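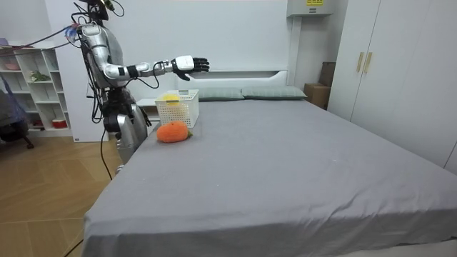 How often should you wash your sheets?

Once a week if you can manage it, every two weeks if you can't.

That is the short version and most people stop reading there. Fair enough. But I spent most of August on the subject, in laundries mainly, and one very hot warehouse, and the long version is better.

Start with Mortimer Mahmoud. Runs Hastier, a linen service on the river side of Dumia. Sheets in by six in the morning, sheets out by four. Hotels, a nursing college, two ferry companies. He has 250 customers and a view on every one of their mattresses. Over coffee (standing up, he doesn't sit) he told me the home washer makes the same mistake over and over. Too much soap.

"People think it's dirt making the sheet stiff. It's the detergent. They put in more, it gets stiffer, they put in more."

His fix: half the dose, an extra rinse, and leave the fabric softener at the store. Softener coats cotton. Towels too, but don't get him going on towels.

Temperature next. Hot water is hard on elastic, and elastic is what kills a fitted sheet. Not the cloth. The cloth will outlast the corners by years. Hastier keeps a bin of dead fitted sheets with perfectly good middles, and a seamstress down the street in Tran turns them into crib sheets and flour-sack things for the bakery. Warm is fine for most weeks. Hot when somebody's been sick. 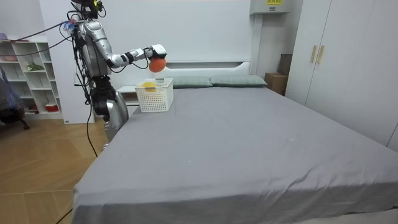
Then the drying, where I had it wrong for twenty years. I used to put the fitted sheet and the flat one in together and pull out a damp knot with a pillowcase in the middle of it. Everybody gets the knot. Mahmoud's people stop the drum halfway, shake the lot out and start it again. Takes a minute. I tried it at home and the knot was gone, or mostly, there was still a sock in one corner.

Thread count. Had to ask. He rolled his eyes. Hastier buys 250 and nothing higher, plain weave, from a mill in Zadura that has been making the same white sheet since before he was born. The fancy ones feel great in the package, he says, and then they pill. I slept on one of his for a week. Crisp. A little noisy. I've since bought two, $40 each, which felt like a lot at the counter and doesnt now.

And folding? Skip it. The trick with the tucked corners is real, his sister taught it to me in the warehouse, I did it twice and have not managed it since. Roll the thing up, shove it in its own pillowcase, shut the closet. One set on the bed, one in the wash, one spare. You don't need more then that.

Last visit was 27th August, the last big week before the ferries cut their schedule. Carts out to the sidewalk. Mahmoud was on the phone to the college about stains, didn't look up, waved me toward the coffee.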